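Winik Boards > Arms and Grippers > Troubleshooting
Thread: Protective stop every time it goes near the back wall of the bin

gravelpit_joe
Posted 26 March 2025

Hi all, long-time reader and not much of a poster. We run a bin picking cell in a small lab, KUKA arm over a big gray metal bin full of random junk, and since last week it keeps faulting out on collision detection. It only happens on picks in the back third of the bin. Front half, no problem at all, it'll go all afternoon.

The log says torque limit exceeded on axis 5, then axis 6 right behind it, then everything drops out and I'm walking over to the pendant again. We had 1,296 attempts logged before it started and I could count the stops on one hand. Now I can't get through a coffee.

Things I already tried: re-taught the bin corners, slowed the approach way down, swapped the finger pads, restarted everything twice (I know, I know). Planner is Grallgate, if that matters to anybody.

ohmsweetohm
Posted Wednesday

Got a picture of the cell with the gripper down in the bin? Hard to guess from a log. Axis 5 and 6 together makes me want to look at your cables before anything else.

gravelpit_joe

Sure, one from the fixed camera. 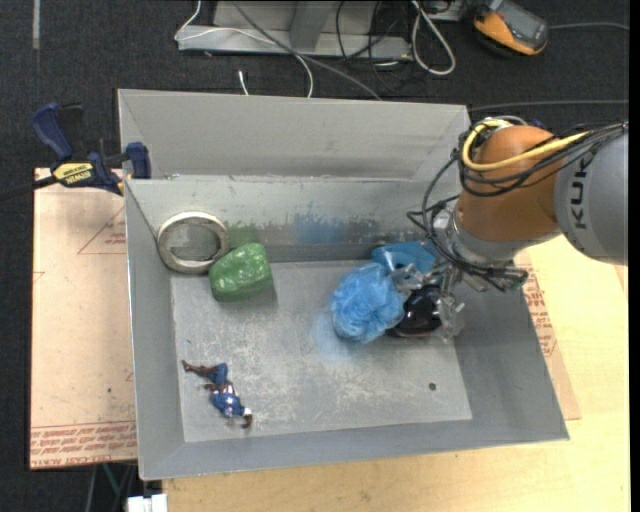
Gripper down in the right half of the bin, back wall at the top.

The corner it hates most is back left, by the ring and the green package. Second worst is anything up against that back wall, like the bright blue thing behind the bath pouf.

ohmsweetohm

Yeah ok, I'd start with the dress pack! You've got a thick yellow cable over the top of the orange joint, a bunch of black ones running across the front of it, and then a loose loop of thin wires hanging down to the end of the arm. When the wrist turns to reach that back left corner I bet something in there pulls tight. The controller feels the pull as outside torque and thinks it hit something. Ours did exactly this on a Tello cell and we lost most of August to it.

Easy check: jog it by hand to the worst pose with nothing in the bin, nice and slow, and watch the cables the whole way.

pallet_cleanser

Going to disagree with ohmsweetohm here. Look at the walls! There's green rubbed onto the lower back panel right above the green package, and a big smudgy patch of blue and dark stuff farther over. Stuff is getting dragged up that wall. I think your bin model is off by a little and the arm really is making contact, with a finger or with whatever it's carrying. In which case the stop is doing its job, and please please don't go raising the threshold to make it go away.

Also the back wall has a step in it, a lower panel and then an upper one. Is that in your collision model or did somebody put in a plain box? We had the same kind of thing with a Starkura bin and the planner thought it had room that it didn't have.

gravelpit_joe

Uh. It's a plain box. I made that model myself and was pretty proud of it.

In my defense the smudges have been there for ages, way before the stops started, so I don't think they prove much on their own. But fair point on the step.

ohmsweetohm

See, old smudges. Cables.

pallet_cleanser

Old smudges mean it's been an old problem that stayed under the limit, and then something moved. What's holding the bin down? I see one clamp on the left rim and that's it. One clamp on one side and the thing can pivot. A few hard nudges from the arm and the far end walks, and now your taught corners are wrong again.

torque_of_the_town

Can you both be right? Joe, put tape on the table along the edges of the bin, run it, then see if the bin is still on the tape. Costs you nothing. And do the cable jog with the enabling switch in your hand, reduced speed, nobody leaning over the bin to get a better view. I've seen a guy do that and get his glasses knocked off. He was fine but we all went home early.

gravelpit_joe

OK did both this afternoon.

Tape: bin had swung maybe a finger's width at the right end after an hour. So pallet_cleanser gets that one. I've ordered a second clamp.

Cable jog: the loop does go tight in the back left pose. It isn't yanking, but I wouldn't call it slack either. Re-routed it with more length and redid the bin model with the step in it.

Ran 912 picks since and had 6 stops, all of them in that same back left corner. Way better, still annoying.

pallet_cleanser

What's it picking when it stops? If it's the ring, I'd look at the grasp. Something that leans on two walls at once doesn't leave the fingers much room to get behind it.

gravelpit_joe

Four on the ring, two on the green package. I'll pull the force logs for the ring ones and post them when the second clamp is on.

ohmsweetohm

Post the axis 5 plot too, I'm not giving up on the cables yet.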